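News from the Zusosow shed
Posted Saturday 29th July by Stuart Garside

Well, the grippers have left the workbench! After a winter of fiddling that started back in February, our pair of home-built hand grippers is finally doing some housework, and it's the least glamorous job we could think of – the clean clothes pile.
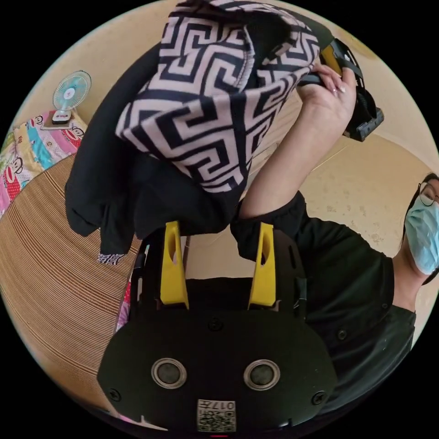
Two grippers, one bundle of cloth and a mask on for the session.

Saron Kumsa drew up the yellow fingers and I did most of the black housings on my kitchen table, with a lot of swearing over the screws. Gorazd Živković reckons we went through 22 versions of the finger before we settled on one we could all live with. My favourite was number 21, for the colour alone, but I was outvoted.

Clothes are a pain, if you've never thought about it from a gripper's point of view. A block stays block-shaped. A shirt goes wherever it likes, and dark fabric on dark fabric is hard enough for me to sort out, never mind a camera. So we're doing it by hand for now, squeezing and lifting with the tools on a bed, and saving every go.

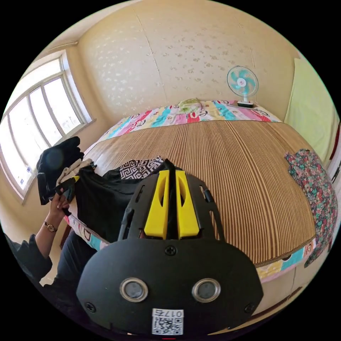 We're after 200 goes at the folding before anyone touches the arm, which Ludivine Vidal is still wiring up in the corner of the shed. She wants 2000. I'd like my evenings back, so we'll see who wins that one – my money's on Ludivine.

If you've got old jumpers, scarves or anything with a loud pattern, drop them in the tub by the shed door. Takeshi Fujimoto is also after a spare bench vice if you can part with one.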